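Can a robot put small tools away yet? (asking for a repair bench)

Vratislav Kadlec
Posted 5 April 2018

Hi all. I run a little repair bench at the back of a bike and electronics shop, and my least favorite job is closing time. Every tweezer, driver and pick has to go back in its own slot in its own pouch, and by then I'm tired and I start shoving things in wherever they fit. So I've been wondering if a machine could do this part for me. The work I mean is this kind, a soft pouch with blue edging and a lot of narrow slots:

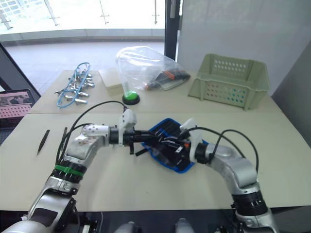
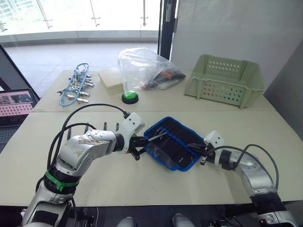

I don't need it to be fast. I lock up at 6 and don't come back till 9 the next morning, so it could take the whole night for all I care. What I need to know is whether anything you can buy today handles floppy stuff like cloth and elastic, or if it's all still bolts and boxes. My brother-in-law works at a bottling plant and swears robots have been able to do this for years, but what he has over there is an arm that moves the same crate to the same pallet all day long. I don't think that's the same job at all!

Also, if the answer is no, what do you folks use to keep small tools sorted? I have 20 or so pouches' worth of ideas and no money.

Skirker

Your brother-in-law is half right. If the tool is always in the same place and the slot is always in the same place, an arm can do it and has been able to for a long time. Trouble is the pouch. Cloth never lies down the same way twice, and the elastic closes up as soon as you let go of it, so you really need one hand to hold the thing open and a second hand to slide the tool in. That means two arms that know what the other one is up to, plus some way of seeing a thin black slot on black fabric (I can't see those myself without my reading glasses).

People are working on it. I went to an open day at Ostlow last August and watched a pair of arms try to fold a dish towel. They got there, sort of. It took longer than my coffee did, and one corner was sticking out. I came home impressed and also in no hurry to throw out my laundry basket.

So for your bench I'd say no, not this year. If you want to get a machine involved anyway, change the job first. Swap the pouches for a rigid tray with a cutout for each tool, bolt the tray down, and then a cheap arm has a fighting chance. You'd still have to lay the tools out for it somewhere, and at that point you're doing most of the putting away yourself -- which kind of spoils it.

nokafan216

just buy a magnetic strip. done

Kavanagh

I'd go along with Skirker on the robot, but I wouldn't give up the pouches. I do camera repair and carry mine to customers, so a bolted-down tray is no use to me.

What helped was a dab of nail polish on each handle and a matching dab right above its slot. Takes an evening to set up. Now I can see at a glance which slot goes with which tool, even when I'm half asleep. Do the tweezers first, they all look alike. And put each one back when you're done with it instead of saving them for closing -- I know, I know, I didn't want to hear that either.

Careful with the magnetic strip, by the way. It's fine for pliers, but my tweezers picked up a bit of magnetism from mine and after that the tiny screws wouldn't let go of them. I had to get a demagnetizer, a little plastic block with two holes in it, and it lives in the drawer now with the strip.

If you ever do get an arm to load a pouch, please come back and post. I'd pay decent money for that, slow or not.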